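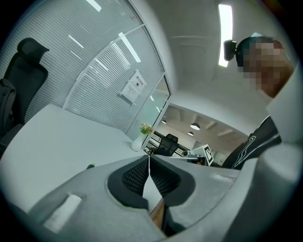 Le 19 juillet 2022, on a écrit sur la liste :

> Je ne comprends pas pourquoi Brirnell doit encore jouer ses deux matchs contre Trarico à l'extérieur. L'hiver dernier, nous avons perdu le second en prolongation, avec un gardien qui sortait du car depuis dix minutes. Je demande un match chez nous.

Bonjour à tous,

Je réponds sur ce point, et je vous prie d'excuser mon français. Le match à domicile est possible, mais la glace de Ciserura coûte 665 euros pour la soirée, vestiaires compris. Il nous reste 3 811 euros pour toute la saison, et il faut encore payer les arbitres.

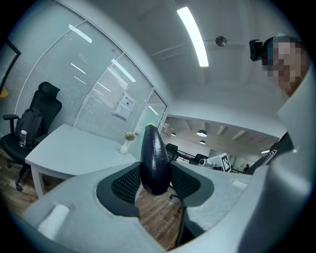

Quand pourrait-on recevoir Trarico ? En février, après le tournoi Kettle, si leur capitaine accepte l'échange.

Pour le car, je voudrais que nous partions plus tôt. Nous étions 22 la dernière fois, avec tous les sacs, et le chargement a été très long. Un gardien a besoin d'un vrai échauffement, je suis tout à fait d'accord avec le message cité.

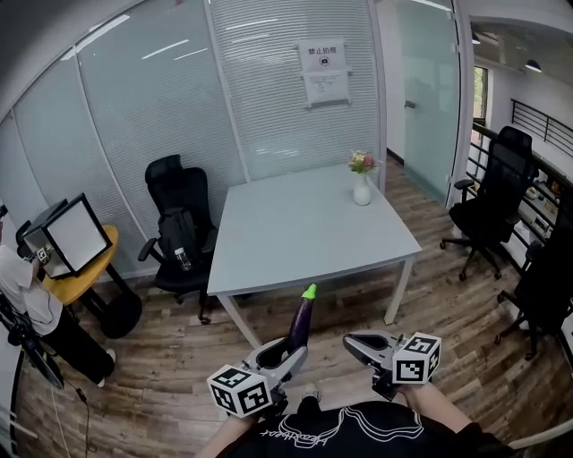
Il y a aussi la question des lignes. Avec 12 attaquants, nous pouvons tourner à quatre lignes pendant deux tiers-temps, puis réduire à trois si le score est serré. Je l'ai proposé au printemps et je n'ai pas reçu de réponse. Merci de m'écrire sur la liste, pas en privé.

Bien cordialement,
le responsable du calendrier

Rechercher dans les archives OK

Messages récents
Re: Patins à affûter avant la reprise
Tournoi Kettle : ordre des matchs
Maillots de Brirnell, tailles manquantes

Contact | Liste Brirnell Hockey | Haut de page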